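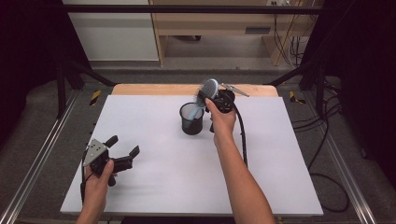 *Handheld pair, brush and cup task*

**Is the Rillalum handheld gripper pair worth it for a small shop?**

**Anwara Talukder**

I run a small shop that refurbishes and packs grooming kits, and I've been looking at the Rillalum handheld grippers from Clustia. The pitch is that you pick up the two grippers, do the job yourself with them, and the recordings get turned into a skill your robot arm can run. The base pair is $600, and there's a training plan on top that bills every month.

My trouble is that the sales page says "teach any task in an afternoon" and then never says which tasks. A brush going in a cup is fine, but my stuff is all different shapes. Has anyone paid for this with their own money? I don't have an arm yet, and I'm not buying one because of a brochure.

---

**Rizwan Weerakoon**

I bought the pair last December, full price. Some notes, in no order.

The grippers themselves are decent. The fingers close evenly and the pivots haven't picked up any slop. The cables are the worst part of the day. They drag on your wrist, and if you work with both hands they find each other and you stop to sort them out. Get a table you can walk all the way around.

The "afternoon" claim is marketing. Our first skill took 245 takes before the arm could do it often enough that I'd leave it on. The second one, with a fatter item, took 566, and I still don't trust it near the end of a shift. Every take where you fumble has to be thrown out by hand, and the review screen is slow.

Your arms will get tired. Budget for two people trading off.

What I would push back on with the salesperson:

- Ask for the success rate on an item *you* mail them. They quoted me a figure for their own demo items and went quiet when I asked about mine.
- Ask what happens to your recordings if you cancel the plan. My contract let them keep a copy. I had that line struck out, and it took three emails.
- Ask for the price of replacement finger pads. It wasn't on my quote.
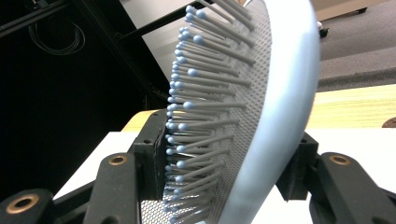
**Can I record with the grippers before I own an arm?**

You can record as much as you want without one, but you can't test a skill until an arm is connected, so you won't know if your takes are any good. I'd do a short batch, borrow time on someone's arm, and only then do the rest.

One more thing on odd shapes. Anything with a handle has gone better for us than anything flat or floppy. If most of your kit is pouches and cloths, I'd hold off. If it's combs and brushes, maybe, but get the return window in writing first. Mine was 2 weeks and started on the ship date, so half of it was gone when the box showed up.

---

**tastine_bench**

never used the Clustia one but my boss looked at it and passed. she said for low volume just pay a person. the monthly plan is where they get you, add up a year of it before you decide anything

---

**Anwara Talukder**

Thanks both. Rizwan, the recordings thing hadn't crossed my mind at all, I'm asking them tomorrow. I'll mail them one of our wide combs and a pouch and see if they'll put a number on either. If they won't, I'm going to keep packing by hand through the holidays and look again after that.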